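작업 노트 2023-10-14
도마 오일 마감 비교, 두 번째 배치

지난 배치에서 덜 마른 채로 포장한 것이 있어서 이번에는 건조 시간을 먼저 정해 놓고 시작함. 오일은 Gelier 하드왁스와 Egilsson 호두유 두 가지. 생아마인유는 냄새 때문에 이번부터 뺐다.

시편은 월넛, 메이플, 오크. 전부 같은 날 켠 판에서 잘랐고 옆면에 연필로 번호를 적었다. 연필 자국은 오일이 들어가면 번져서 읽기 힘들어진다. 다음에는 마구리에 펀치로 찍을 것.

표면 준비
80방, 120방, 180방, 240방 순서. 180방까지는 원형 샌더, 240방은 손으로 결 방향. 그다음 물을 축인 천으로 한 번 닦고 말린 뒤 일어난 결을 240방으로 다시 가볍게 밀었다. 오크는 이 과정을 두 번 했는데도 손끝에 걸리는 데가 남았다. 320방까지 올리자는 Sille Bech 의견이 있었으나 너무 곱게 밀면 오일이 잘 안 먹는 것 같아서 보류. 시편이 남으면 한쪽 면만 해 보기로.

홈 파기
즙받이 홈은 트리머에 둥근날을 물려서 지그 따라 돌렸다. 한 번에 깊이를 다 파면 모서리 도는 데서 탄 자국이 생긴다. 메이플이 특히 심함. 나눠서 3회에 파고, 마지막 회차는 아주 얕게. 모서리에서 멈추지 말고 계속 밀 것. 그래도 메이플 두 번째 판은 안쪽 모서리 하나가 갈색으로 탔다. 스크레이퍼로 긁어냈는데 그 부분만 홈 폭이 넓어졌다. 판매용으로는 못 씀. 공방에서 쓰기로 하고 선반 아래 칸에 넣어 둠.

홈 안쪽 사포질은 둥근 봉에 사포를 감아서 했다. 봉 지름이 홈보다 약간 작아야 바닥까지 닿는다. 지금 쓰는 봉은 사포를 감으면 딱 맞아서 오히려 홈 가장자리를 뭉갠다. 한 단계 가는 봉을 깎아 둘 것.

도포 첫 회
호두유는 천에 묻혀 넉넉히 바르고 20분 뒤 닦음. 월넛은 마구리가 계속 빨아들여서 세 번 덧발랐다. 하드왁스는 주걱으로 얇게 펴고 흰 패드로 문지른 다음 마른 천으로 닦아 냄. 홈 안에 고인 왁스를 안 닦으면 다음 날 허옇게 굳는다. 지난번 반품이 이것 때문이었으니 면봉이라도 써서 꼭 확인.

쓴 천은 펴서 밖에 널고, 마르면 뚜껑 있는 철통에 버린다. 뭉쳐서 쓰레기통에 넣지 말 것. 지난주에 작업대 밑에서 뭉쳐 놓은 천이 나왔다. 누가 그랬는지는 안 묻겠지만 불 난다.

무게 기록
월넛 큰 판, 도포 전 988g. 메이플 작은 판 512g. 나머지는 저울 배터리가 나가서 못 쟀다. 배터리를 갈고 나서 재니 이미 오일을 바른 뒤라 기록해도 의미가 없어서 적지 않음. 여분 배터리는 서랍 왼쪽에 넣어 두었다.

물방울 시험
지난 배치의 시편으로 했다. 물을 떨어뜨리고 한 시간 뒤에 닦음. 하드왁스 월넛은 자국 없음. 호두유 월넛은 희미한 테두리가 남았고 다음 날에는 안 보였다. 오크는 둘 다 자국이 남는데, 쇠 주전자 밑에 두었던 판은 검게 변했다. 타닌 때문일 것이다. 오크 도마는 주문이 와도 이 점을 먼저 설명하고 받는 게 좋겠다.

레드와인과 간장도 같은 방법으로 해 봤다. 메이플에서 간장 자국이 제일 또렷하다. 호두유 쪽은 사포로 밀고 다시 바르니 없어졌고, 하드왁스 쪽은 부분 보수를 하면 경계가 보인다. 쓰는 사람이 집에서 관리하기에는 호두유가 낫다는 쪽으로 기울고 있음. 다만 견과류 알레르기 문의가 한 번 있었다. Oluf Overgaard가 공급처에 자료를 요청해 놓은 상태. 답이 올 때까지 호두유 제품은 안내문에 성분을 적어서 내보낸다.

휨
벽에 기대어 말린 판 하나가 휘었다. 가운데가 떠서 정반에 놓으면 덜그럭거린다. 양면을 같이 바르고 삼각 받침 위에 눕혀서 말린 것은 괜찮음. 앞으로 벽에 기대지 말 것. 휜 판은 오목한 면에 물을 뿌려 엎어 두었고, 내일 다시 본다.

할 일
하드왁스 2회차는 내일 오전. 호두유는 사흘 더 둔다.
홈 사포질용 봉 새로 깎기.
Marudport에서 오기로 한 월넛 판재, 함수율 재고 나서 들일 것. 2월에 들어온 것은 속이 덜 말라 있었다.
Pundonow 쪽 견적은 큰 판 기준으로 다시 계산. 홈 작업 시간을 너무 짧게 잡았다.
손잡이 구멍은 이번 배치에서 빼기로 함. Elfriede Eder가 옆면 손홈 도면을 그려 오면 그때 결정.
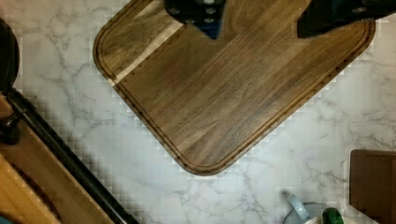

작업 노트 제3권 2쪽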